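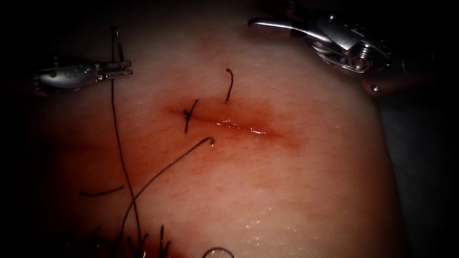
Vol. 2, Issue 2

Trurnton Stitch Notes
A data card for people who care about thread

Trurnton is a collection of stills of small cuts being sewn up, with written notes on the pad, the cut, the needle and the thread. Mostly the thread. If you came for dramatic surgery, there is none. There are pads of tissue, there is a slit, and there is a great deal of black suture doing whatever it likes.

What is in the box

2000 stills, from 58 closures.
A notes file for each closure, in plain text.
A word list (words.txt), which you should read before complaining about the word "tail".
A changes file, kept up to date by people who would prefer to be doing something else.

Notes are tied to single stills. Each one describes what can be seen in that still and makes no claim about the one before. If the needle is hidden, the note says "needle not visible", even when everyone in the room could have told you where it was.

How the notes are laid out

Every note has the same fields, in the same order:

pad: the surface being sewn, its lit part and its texture
cut: direction, tilt, and whether the edges can be made out
needle: visible, partly visible, not visible
thread: path, slack, crossings
tips: where the working ends of the tools are in relation to the cut
remarks: free text, sometimes a bit too free

The opening still on this card gets the following entry, tidied for spelling:

pad: rounded, bright in the middle, dark at the edges; fine pores and creases
cut: narrow, left to right, slightly lower at the right end; glossy along its length; reddish around it, fading outward
needle: visible, curved, nearly upright, by the left jaws
thread: one long straight run downwards, left of centre
tips: right jaws open, clear of the surface
remarks: thread in a messy heap at the bottom edge, oh dear

A few words on the words

We spent longer on vocabulary than on anything else, and it shows mainly in how short the list is. Yeoh, our first attempt at a word list, had eleven terms for a bit of slack thread. Annotators picked whichever sounded nicest. The present list has two: "loop", where the thread comes back across itself, and "bow", where it bends and doesn't. Anything else is "run". You may feel strongly that some of our bows are loops. So did half of us.

"Tail" means the loose end of the thread and needs the end to be visible. A thread that leaves the picture has no tail as far as we are concerned, however certain you may be that it has one somewhere.

"Cut" is used throughout for the slit in the pad. Earlier notes said "incision", "wound", "opening" and, on one regrettable afternoon, "the mouth". These have been replaced. If you find a surviving mouth, please report it.

"Stitch" is only used when thread can be seen going into the surface. Thread lying across the pad and looking purposeful is still a run.

Colour and light

The middle of the pad is usually where you can see things and the edges are where you can't. Notes on texture apply to the lit part only. Please don't read "dark on the right" as a remark about the tissue. It is a remark about the light.

Shine is recorded under "cut" and "pad" as "glossy" or "matt", and we leave it there. We tried "wet" and "dry" as labels and discovered that a bright streak persuades people of all sorts of things. Shine on metal isn't recorded at all. There is too much of it.

Redness around the cut is marked "none", "local" or "spread". The border between local and spread was settled after a long discussion by Endang Rahman going home and leaving a note with the answer on it.

Thread against shadow

Black thread on a pale pad is a pleasure to trace. Black thread in deep shadow is an act of faith, and we have asked annotators to stop performing it. Where the thread goes into the dark, the trace ends. Where it comes back out, a new trace begins, with the field "same thread" set to yes, no or unsure. Unsure is used generously and we are proud of that.

Tips meeting

Some stills have both sets of jaws so near each other that they make one line over the pad. These are hard to note well. The eye wants a handover, or a knot on its way, and writes one in. The rule is to give the position of each tip and stop. "Upper right jaw towards the thread where it meets the tissue, lower right jaw nearly touching the left tips" is a good note. "Tying off" is a guess wearing a label's hat, and will be sent back.

Small marks on the tools, such as a letter on the side of a wrist, may be mentioned in remarks. They have no field of their own, despite a petition.
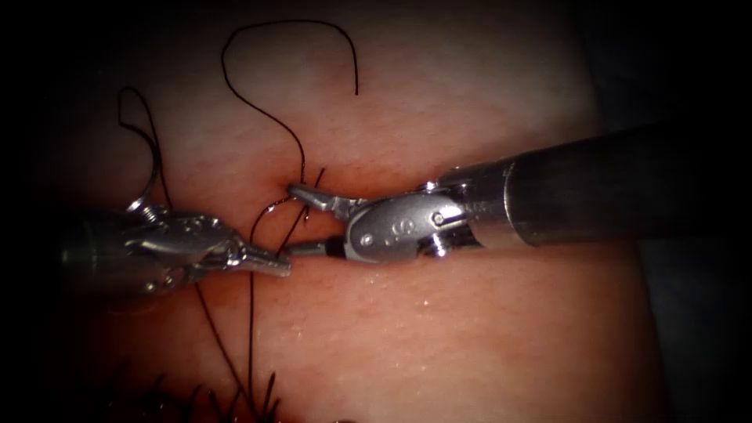

Known faults

Some early notes give left and right from the point of view of the annotator's chair, which had been turned round. Most have been put right. The rest are marked "chair" in the remarks.

The field "slack" runs from none to a lot, with nothing to say where one stops and the next begins. Treat it as mood.

Remarks about neatness ("lovely", "oh dear") were meant to be taken out before release. Several people asked to keep them, so they stay, but they shouldn't be used as scores. One annotator says "oh dear" about everything.

Good uses

Tracing thread over a soft surface. Checking whether your own description of a stitch matches other people's. Arguing about loops.

Poor uses

Judging how well a closure was done. Learning to sew up anything you are fond of. Working out how long a stitch takes, as the stills aren't evenly spaced and we didn't keep the gaps.

Versions

Flaltonberg: the current release, June 26, 2025. New word list, mouths removed.
Rolanik: planned for September. Will split "thread" into path and end, and may finally do something about slack.
Yeoh: withdrawn. Please delete your copy if you have one, particularly the file called bows_final_final.

Corrections

Send the closure name, the still and the field you disagree with, one per line. Corrections to "same thread" need two people who agree, and they can't both be you. Post goes to Endang Rahman, who reads all of it and replies to the short ones.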